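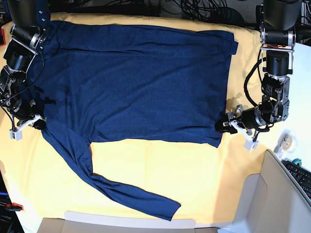
Myung-ja Song said we should start with the table and the power sockets and leave the price of the arms till last, as the arms are the one thing every supplier will quote for without being asked.

She said it in the car park at Plesholm, on the way in, and I wrote it on the front of the visitor sheet. The date on the sheet is 11 Apr 2018. We had gone over from the Plonditley laundry to look at the Prorero workshop, where they are trying out pairs of small arms on garment handling. We have a little money set aside for equipment next year and wanted to know what to ask for.

## The work

They were on long-sleeved tops. The one I watched longest was a navy knit, laid on a yellow cloth, with an arm at each end of it. The cloth matters more than I expected. Prorero tried bare tabletop first and the fingertips kept skating on it. The cloth gives a little under the grippers and costs next to nothing, so it goes on our list under consumables with a spare.

Sleeves are the slow part. The body of a shirt is more or less a rectangle, but a sleeve has to be found, picked up and put somewhere. I would not plan on any saving in staff hours in the first year. Myung-ja thinks the second year is too early as well.

## What it takes up

More room than the brochure says. You need the table, space behind it for the mounts and cables, and a place beside it for a keyboard and whoever is using it. Our back bench would do if the shelving came down. The floor there is level, but there is one double socket and it already runs the label printer.

Cables are a cost too. Prorero replaces the ones on the arms as they wear, and keeps a set in a drawer. Koo, the other supplier we are considering, charges £60 a set and sends them by ordinary post. Prorero would not give me a figure on the day.

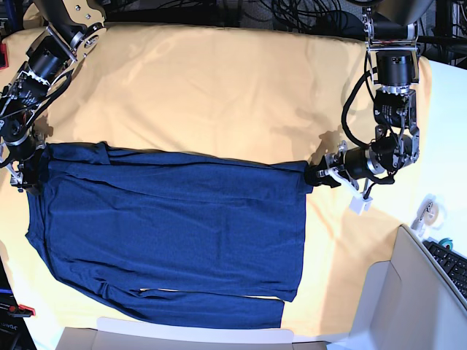
Can the arms be bought one at a time, to spread the payment? Each supplier will sell a single arm, but a shirt needs holding at two places, so one arm would sit idle until the second arrived.

We then went through the running costs in their office. These are the numbers as I took them down:

- Yearly service visit, Prorero: £700
- Yearly service visit, Koo: £300, travel extra
- Replacement gripper fingers, either firm: price on request
- Wait for delivery, Prorero: 7 weeks
- Wait for delivery, Koo: not stated

The gap in the service price looks large until you add travel. Koo would be coming a long way to Plonditley, and I have asked them for a fixed figure.

## To do before the budget meeting

Measure the back bench with the shelving out. Get an electrician's price for a second double socket. Ask both firms for fingers and cables on the same quote as the arms – Prorero leaves them off unless told. Find out if hire is possible for the spring, even for one month.

Myung-ja has the brochures and the parking receipt.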